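Two arms, one table: a student team on teaching a robot to fold

The manipulation project at Treltside began as an elective with more applicants than places. It is now in its second year, meets after regular classes in a room on the ground floor, and works on a single problem: getting a two-armed robot to handle cloth. The team's faculty adviser and its student lead agreed to talk about how the work is organized and what has gone wrong so far. They asked to be quoted by role only, as the project's own reports do.

The adviser has an engineering background and spent several years on packaging lines before teaching. The student lead is in the final year and joined when the project was still deciding whether to build a mobile base.

"We dropped the base after the first term," the lead said. "Everyone wanted it. It would have eaten the whole year, and at the end we would have had something that drove into a wall with two arms attached."

The decision to work at a fixed table came out of a planning session in January. The group had written down every task anyone wanted to try and then struck out each one that needed a part they did not have. Cloth survived. So did stacking blocks and moving small items in and out of a tray, which are now used as warm-up tasks for new members.

"Cloth is cheap and it is difficult," the adviser said. "A block has a pose. You can write it down in six numbers and be done. A piece of cloth has as many shapes as you care to distinguish, and the shape changes when you touch it. Students who have done well in the rigid-body course get to this and find that most of their habits don't apply."

The course the adviser refers to is a prerequisite, along with one term of programming. Members do not need prior experience with robots. About half the current group came from mechanical engineering, the remainder from computer science and one from textile design. The textile student has turned out to be useful in ways the adviser had not planned for, mainly in explaining why two pieces of fabric of the same size behave differently when lifted by one corner.

"Bias," the lead said. "We had never heard the word in that sense. If you pick up a woven cloth along the thread it hangs one way, and if you pick it up at an angle to the thread it stretches. We had been logging those as random failures."

The method is demonstration. An operator drives both arms through the task by hand controls while the system records joint positions, gripper openings and camera images. A model is then trained on the recordings and asked to do the task alone. The lead described the ratio of recording to everything else as unflattering.

"People join to train models. Then they spend the first month recording. A good operator gets a clean fold in 11 seconds. A new operator takes four times that and drops it. Both go in the log, but only one of them goes in the training set."

Whether to keep the poor attempts was an argument that lasted most of the autumn. One side held that a model trained only on clean folds never sees a mistake and so has no idea how to get out of one. The other side held that a model trained on mistakes makes them. The compromise was to keep a poor attempt if the operator recovered from it, and to mark the point where the recovery began.

"I was on the losing side of that, to the extent that there was one," the adviser said. "I wanted a clean set first and a messy set later. They outvoted me. The recovery data helped, so I have stopped bringing it up."

Operators work in turns of half an hour. Beyond that the quality drops, and the lead said the drop can be read off the gripper traces before the operator notices it. The fingers start closing early. They close on air, reopen, and close again, and the model learns a nervous double pinch that has no purpose.
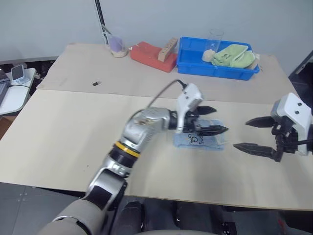 The approach to the cloth is the part the team has revised most often. In the first version, one gripper came straight down on a corner and pinched. On a thin cloth lying flat there is little to hold, and the fingers either skated over the fabric or pressed into the table hard enough to trip the force limit. The second version came in low and from the side and pushed up a small ridge to grip. It is slower, and the team has kept it.

"You give up the elegant motion," the lead said. "You shove the fabric a little until it bunches, then you take the bunch. It looks clumsy. Anyone who has picked a napkin off a counter does the same thing."

The second arm complicates matters. Two grippers over one small piece of cloth have very little room, and the early recordings contain several contacts between them. None caused damage beyond scuffs. The team now applies a software limit on how close the two may come to each other, and operators hear a tone as they approach it. The limit was set by trial. Too wide, and the arms could not hold adjacent corners of a small cloth. Too narrow, and the tone came after the contact.

Asked who writes the control software, the adviser drew a line between what is bought and what is built. The low-level arm control came with the hardware and is left alone. The recording tool was written by students and has been rewritten twice. The training code is adapted from published work. The piece the adviser considers the team's own is a small review program, called Brinkmann within the group, which plays back an attempt alongside its joint and gripper traces and lets the reviewer cut, mark or reject it.

"It isn't impressive to look at," the adviser said. "It is the reason the data is usable. Before we had it, review meant opening a folder and scrolling, and people skipped it."

Every attempt is reviewed by someone other than the operator. The lead said this rule caused friction at first, particularly when newer members rejected recordings made by older ones. The group now writes the reason for each rejection in a shared sheet, and the reasons have settled into a short vocabulary: early close, drag, late release, blocked view.

Blocked view is the one they have least control over. A camera looking down at the table from the robot's side loses sight of the cloth's edge as soon as a gripper passes over it, and that is usually the moment when the position of the edge matters. The team has discussed additional cameras. The lead is in favor. The adviser is cautious and pointed out that each one has to be mounted, calibrated and then recalibrated when someone leans on the mount.

"I would like them to find out how far they can get with what they have," the adviser said. "Then ask for equipment, with a number attached."

The number the team uses is the success rate on an agreed test. A member who did not record the training data sets the cloth down, steps back and starts the run. The fold counts if the edges meet within a tolerance of 2 centimeters and the cloth is released without being dragged. On the cloths used in training, the system passes in a majority of runs. On an unfamiliar cloth it passes much less often, and the lead was careful to state the two results separately.

"If you put them together you get an average that describes nothing. When we present, somebody always asks for one figure. We give them both."

The team presented in public for the first time at the Javholm student meet last spring, where the task was to clear and fold under a time limit. The entry finished in the lower half. According to the lead, the lighting in the hall was the main difficulty. The model had been trained entirely in one room against one wall, and under strong overhead light it reached for the shadows of the cloth's edge.

"It folded the shadow very neatly," the lead said. "It had good form the whole way through."

On returning, the group began varying its recordings on purpose: different cloths, different starting positions, other items left on the table, lamps moved between sessions. Results on the familiar cloth fell for some weeks and then came back. The adviser regards that dip as the most useful thing the students saw all year and has made the plot of it a fixed part of the introduction for new members.

The coming term has two goals. One is a second fold on the same cloth, which requires the arms to handle several layers without separating them. The other is an exchange with a student group at Drirnuvholm that runs a similar pair of arms. Each side will train on the other's recordings and report what transfers. The groups have agreed on a file format, a process that took over 4 weeks and which both interviewees declined to describe in detail.

Places on the project open again at the start of term. Applicants submit a page on something they built that failed and what they measured afterward. The adviser reads all of them, and said that the most common weakness is a missing second half.

"They describe the failure well," the adviser said. "Then they say they fixed it. I want to know how they knew."

The lead will graduate before the next meet and is currently writing the operator's manual. At the time of the interview, the chapter on gripping was finished and the chapter on letting go was still in draft.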